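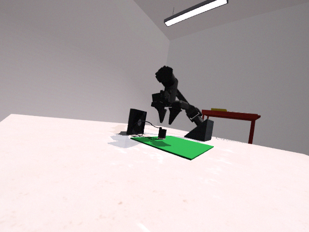 Winach arm kit with the simulator licence — worth it?
Posted by Gonzalo Quintana, Monday
2 min read

gquintana: I've had the Winach kit for a month. The arm plus the simulator licence came to 789. The fan and cable task is one of the stock ones, with the green mat laid out on the white table. Setup took an evening. The sim is the better half of it, and I'd buy that on its own.

podimcombe_pete: You can. Sim only is 296, or it was in May.

ebustamante: I sent mine back. The cable was my problem. In the sim it hangs in a nice loose arc. My real one was stiff and pulled the fan round every time. I ran 400 attempts in software and nearly all passed, then 84 on the bench and was not impressed.

gquintana: Which firmware? Mine was poor until I updated the gripper.

ebustamante: The latest. Support at Vallejo told me to use a softer cable, so I'm meant to change my parts to suit their model. No thanks — Encarnación

henari: Disagree with that. Every sim gets cables wrong. You can alter the stiffness in the settings, third tab.

ebustamante: Tried it. Anything above halfway and the cable jitters.

podimcombe_pete: Same for me. Drop the time step as well, it's slower but it settles.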